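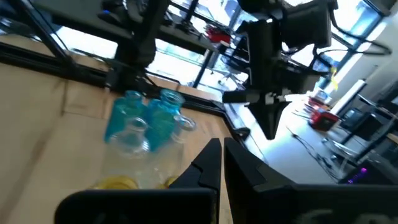

August is jar month at Pendley, and I get to share the news first: our new glass line, Nalleo, goes on sale in our shop on Gosel Street and in the online store at the same time. I've been living with these pieces on my own kitchen counter for weeks now, and I'm smitten! Put a couple of the teal bottles behind the clear jars, leave the yellow lids lying on the table while you fill things, and a plain wooden tabletop starts to look like somebody cooks there.

We're making 1,719 pieces for this first run, and 267 of them are set aside for folks on our mailing list (thank you for being so patient with us – I know spring was the original plan). Prices start at $29. The lids come off for washing, and please do that by hand.

My own favorite is the big ribbed jar. Mine has held flour, then pasta, and at the moment far too many pretzels.

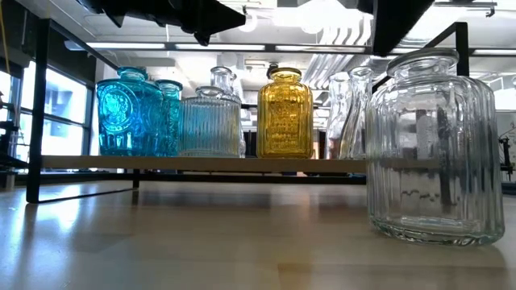

The large ribbed jar with its lid, and more of the colored and clear glass on the shelf behind.

The shelf display will stay up at the shop through the end of the month, so come by and pick things up, compare sizes, and tell me which color we should do next. I'm pushing for green. Stores that would like to carry Nalleo can ask for the Boström trade list at our front desk or through the contact page.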